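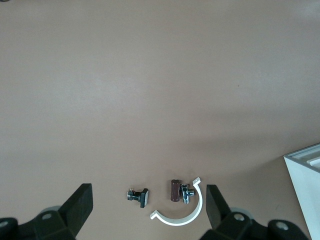
I have been thinking all day about what it means for a robot to hesitate, and I want to get it down before bed while the numbers are still fresh in my head. We have been calling it dithering since Haziq used the word in May and it stuck. The fingers come down, the wrist camera fills with table, and then the hand sways a little one way and a little the other as though it can't make up its mind, and all the while the right piece is sitting plainly between the fingers. Today's layout was a good one for bringing it on. The chrome tee was nearly touching the little brown peg, both of them inside the curve of the white bracket, and the connector with the square black flange was lying on its side off to the left, outside the arc. If you ask for the tee, almost any sensible way of closing on it wants to take the peg along as well.

My idea, which I have been carrying round since the spring and boring everyone with, is that the dithering comes from how we choose between grasps. Pando scores every grasp it can think of afresh with each new picture, and when two of them come out nearly level it hops from one to the other and back again. So for this round I let it keep a short memory. A grasp that was winning a moment ago gets a small head start now, and the head start fades away if the pictures go on disagreeing with it. I wrote it on the back of a Selier delivery note on the train, and I am rather fond of that bit of paper and have pinned it over my desk.

We ran 26 trials with the memory switched on and the same layouts again with it off, Haziq resetting the pieces against his printed sheets and me watching the traces. He is far more patient with the resetting than I am, and he hums, and I have come to find it quite soothing. With the memory off, the hand dithered in eight of them. With it on, two. I went through the traces again over a cheese roll because I didn't quite trust myself, and it was still two, and I'm afraid I made a bit of a noise and had to apologise to the people next door!

Now the less cheerful part, because I promised myself I would be fair in this book. Four of the trials with the memory on ended in the wrong grasp, held very firmly and with great confidence. It had settled early, while the hand was still high up and the peg and the tee looked like a single lump, and by the time the view was good enough to tell them apart the head start was still pulling. So I have cured some of the dithering and bought myself a certain amount of stubbornness in exchange. Palesa Khumalo rang from Stuvotmont at teatime and I told her all this at much too great a length, and she listened very kindly and then asked whether the head start ought to depend on height. Let it be weak when the hand is far off and can't see much, and let it grow as the fingers come down. I said I would think about it, in what I hope was a dignified voice, and then I put the phone down and wrote it on the whiteboard in capitals.

It does seem right to me, the more I turn it over. I do much the same in a shop, I suppose, drifting about quite happily until I am close to the shelf and then not wanting to be talked out of it. The thing I can't see yet is how quickly it should grow. Haziq thinks a straight line will do and that I am making work for myself. I would like to try a curve. We have agreed to try his first, partly as it is a quarter of an hour's typing and partly as he did all that resetting.

The other thing to remember is that these were all small hard pieces on a plain table, nothing soft and nothing piled up, and I mustn't go telling the Lekota people that we have fixed anything. They are coming to see us soon and they are so nice and so keen that one finds oneself promising things. I shall show them the four bad ones along with the good ones, and let Haziq do the talking if I start to run on.

Half past eleven now and my tea has gone cold beside me. Tomorrow: the straight line, same layouts, same order. Ask Haziq to save the height with every score, as I forgot to today and had to work it out backwards from the pictures. And ring Palesa back to say thank you properly.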